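My phone plan in a new country, what I learned
2024-06-21

When I moved here in November I did not think much about the phone. At home I had the same number for many years and my parents paid the first of them, so I never compared plans in my life. At the airport there was a Joster counter with a short line and I bought the prepaid SIM they had, 20 dollars for the starter pack.

The starter pack was good for calling, but the data finished after 7 days. I had used it for maps mostly, and for one long video call with my mother, who wanted to see every cupboard in the kitchen. After this you must recharge in the app, and the app wanted a local bank card, which I did not have yet. So I walked to the shop on Fragkou Street and paid in cash there, each time a little more than I planned.

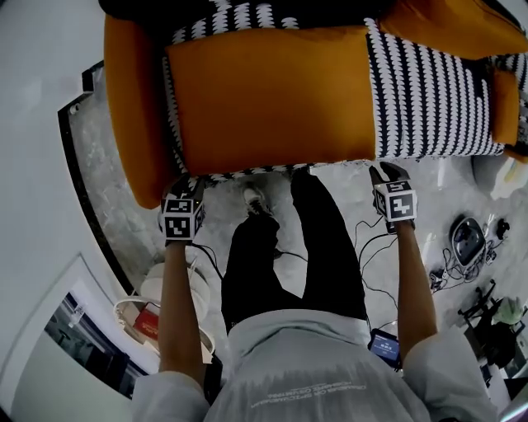 In my second month I changed to Ukell. They ask for your passport and one letter with your address on it. I brought my rental contract and it was accepted, but the colleague of mine who went to another shop was told to bring an electricity bill, so maybe call before you go. To keep my number I had to give them the account number from Joster – it is hidden in the app under Profile, then Details, and it is not the same as the phone number. I wrote the wrong one on the form and the transfer was refused. The second try took one afternoon.

Now I pay for a whole year in advance, 236 dollars. There was a cheaper offer from Vamine for 145, but their coverage map has a big white area exactly where I take the train to work, and I like to read on the train. If you live in the centre and stay in the centre, I think it would be enough for you.

One more thing about calls to other countries. With Ukell they are switched off when you begin, and you have to turn them on in the settings. I was thinking for two evenings that my aunt did not want to answer me.

Next I have to understand the home internet, for which the contract is eleven pages. I have read four.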